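Workshop notebook – 22/12/2019
Wire stock, resistance checks and relabelling

Purpose: find out why the test looms made up from the Jernov reels read high on the bench meter. Bence Antal flagged it last week on the long runs only. Short runs were within limits, so the crimps were not suspected at first.

Method. Cut 12 lengths from each reel, 600 mm each, stripped 6 mm at both ends. Measured four-wire with the Perrin meter, leads zeroed before every reel. Samples left on the bench overnight so that all were at room temperature. No crimps fitted for this part.

Bare wire came out where the data sheet puts it, for both the Jernov and the Dreltik stock. Spread within a reel was smaller than the last digit I would trust. The wire is therefore cleared and the fault has to be in the terminations or in the way we measure them.
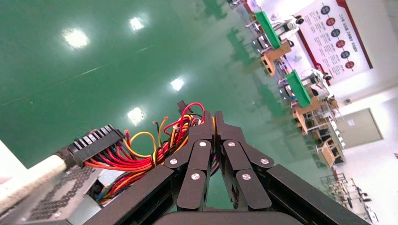

Coloured wires, green epoxy floor.

Second part: same lengths, crimped both ends with the Grisham hand tool. Four samples read high. I cut those open. On all four the strands were nicked at the strip line and a few had folded back outside the barrel. The stripper was set one gauge too small. It has a detent that slips if the handle is knocked, and the setting mark has worn off on one side – I had been reading it from the worn side.

Reset the stripper, remade the four, measured again. All now agree with the rest of the batch.

Note on the long runs: the readings Bence took were on pieces joined in the middle, so each had twice the number of crimps. That accounts for long runs failing and short ones passing. It is not a length effect and the earlier entry saying so should be struck through.

Stock. The counter on the cutter stood at 3,457 when I finished. Write it in the log before the next session, as it does not survive a power cut.
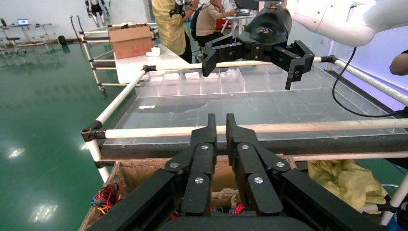

Red, blue and yellow wire in the open box.

Labelling. Bundles tied by colour only are no use once they leave the bench, as we have the same red in two gauges. From now on:

1. Tag each bundle at the tied end with gauge, reel maker and cut length.

2. Keep Jernov and Dreltik apart, even where the gauge matches. The insulation strips differently.

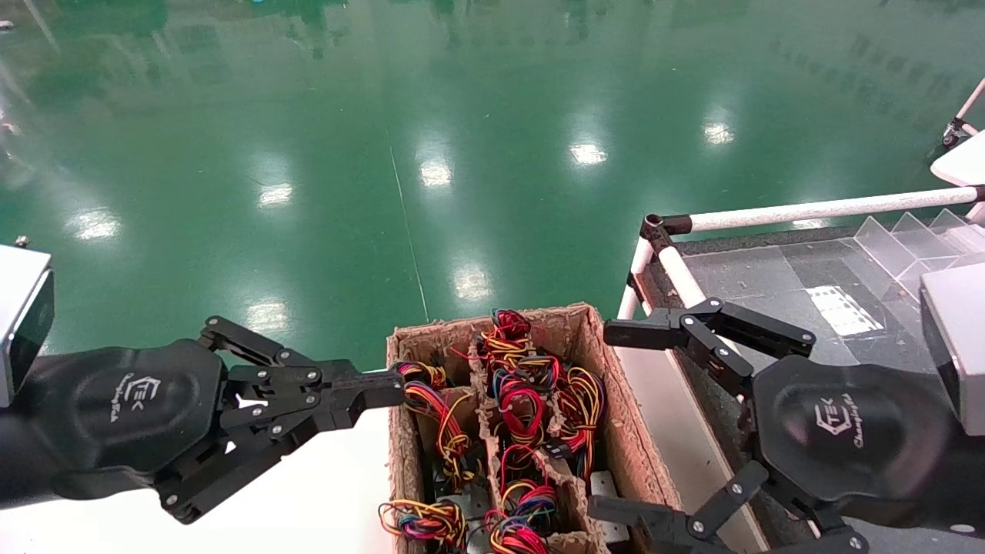

3. Check the stripper setting against a scrap piece before each batch. Look at the strands under the lens, then crimp.

4. Pull test one sample per batch and write the figure down, including when it passes.

Still open: whether the older looms from earlier in December were made at the wrong setting. I would pull two and section them. Replacement detent spring to be ordered; until it comes, tape the selector.

Comments

B. Antal: Agreed on the joined pieces. I have struck through my entry. The lead zero was also done once per day on my runs, so treat the third decimal as noise.

Bench 2: Is the lens the one in the drawer or the one on the arm? The drawer one is scratched.

B. Antal: The one on the arm.

Contact: workshop notebook editor | © 2019 | Back to top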